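Notebook, June, towel-to-bin policy, started 9:40 am

Picking up from the last entry, where I said I'd stop messing with the learning rate and go look at the data. So I went and looked at the data. All morning, two coffees.

Quick recap for whoever reads this after me: the set is 200 hand-held demos on the light wood table, striped towel, pink bin with the gray rim. 1,194 is the step where the old checkpoint (the one everybody keeps copying out of the Clurnisness folder, please stop) had its lowest validation loss, and it's also the one that closes the jaws too early on pretty much every rollout. Low loss, bad grasps. I'd been blaming the action head for that. I now think I owe the action head an apology.

What I did first was write a dumb little viewer that plays the wrist view next to the jaw width curve and the fingertip height off the pose track. It lives in tools/scrub, run it with the episode index and it'll do the rest. Left and right arrows step, shift-arrow jumps to the next jaw event. There's a bug where it crashes if you step back past zero, I know, don't do that. 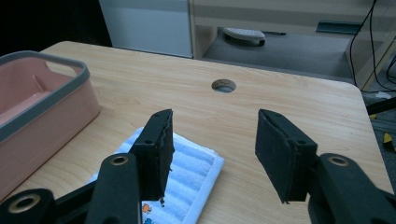

Anyway, the jaw width signal. In the recordings it comes off the marker detector, and the detector gives us width with a lag, and the pose track has its own lag, and the two lags are NOT the same. I had assumed somebody (me, in an older entry, ugh) had lined these up. Nope. The config has a field for it and the field is set to zero. When I did the cross-correlation between fingertip speed and width change, the peak sat at 70 ms. So the policy has been learning that the jaws start closing 70 ms before the fingers get down to the cloth, which on a rigid block you'd hardly notice, and on a towel means you pinch air or, at best, the top bit of terry.

I'm pretty mad at myself about this one but also kind of delighted? It explains so much. It explains why slowing down the playback made the grasps better. It explains why Jovberg looked fine on the box task with the very same loader.

Fix is in the loader, not in the raw files. I shift the width stream before resampling, then cut the tail so the streams end together. Raw data stays untouched, so if the number is wrong we only have to rebuild the cache. Rebuild takes 25 minutes on the Hillberg machine if nothing else is running, so check first.

Next thing, segmentation. We've been using the El Fassi segmenter to find the cloth and get a grasp point out of the mask, and I wanted to know how it does once the bin gets big in the view. Short version: it gets worse, and in a boring predictable way. The bin's inner wall is smooth and pale and picks up light streaks, and the mask sometimes leaks into it. Also the towel has pale stripes, and the table is pale, and the auto exposure goes hunting whenever the dark part of the room swings in at the top. So you get masks with stripes missing, like a barcode. Blue bits in, white bits out. The centroid survives that okay, but the edge estimate does not, and the edge is what the grasp planner wants.

Tried, in order:

Bumping the mask threshold down. Gets the white stripes back, also gets a chunk of the tabletop. No.

Closing the mask with a bigger kernel. Works better than I expected! Fills the stripes and mostly leaves the table alone. Rounds off the corners of the fold, though, so the edge point drifts inward. Good enough for now, left it on.

Locking exposure at the start of the episode. Can't do that to stuff we already recorded, obviously, but I put it in the recorder as a flag for the next batch. Default is off until somebody besides me has tried it.

Masking out our own fingers before anything else happens. Should've been there from day one. The jaws sit in the same part of the view every time, they only slide with the width, so I just draw two polygons as a function of width and blank them. Include the linkages down at the bottom corners too, the brass bushings throw highlights that the feature tracker loves way too much. It was happily locking onto bushings and reporting that the camera had not moved. Thanks, tracker.

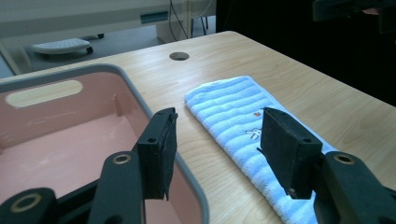 With the finger mask in, pose dropouts went way down on the episodes I checked by eye. I haven't run it over the full set yet, so don't quote me. I also don't love that the polygons are hand-drawn. If anybody changes the finger pads they'll need to redraw them, and the script for that is tools/draw_jaws, click the corners going clockwise and hit s. Counterclockwise gives you an inside-out mask and a very confusing afternoon. Ask me how I know.

One more on the planner side. The release pose was being picked as "center of bin mask," and when part of the bin is outside the view, the center of what's visible is nowhere near the center of the bin. It skews toward the rim. I switched it to use the far wall and right wall of the rim as a corner, then step in from there by half the known bin size. Needs the bin dimensions in the task file, which I've added. The handle cutout confuses the wall fit a little (it finds the oval and thinks it's a gap in the wall) so there's a minimum gap length in there now. Hacky. Works on the frames I tried.

3:15 pm

Cache rebuilt with the shift. Kicked off training with the same seed and same everything else, only the lag fix, no finger mask, no planner changes. I want to see that one by itself before I pile the rest on.

Early curve looks nearly identical to the old one, so loss is going to tell us nothing again. We need a real metric. Was thinking of the gap between jaw close onset and lowest fingertip height, on held-out episodes, predicted vs recorded. It's cheap and it's the exact thing that was broken.

To do:
write that metric, put it in the eval script
run finger mask over the full set
fix the scrub crash (fine, fine)
move the old Clurnisness checkpoint somewhere people can't find it
check whether the 70 is the same for the box recordings or whether it depends on the exposure time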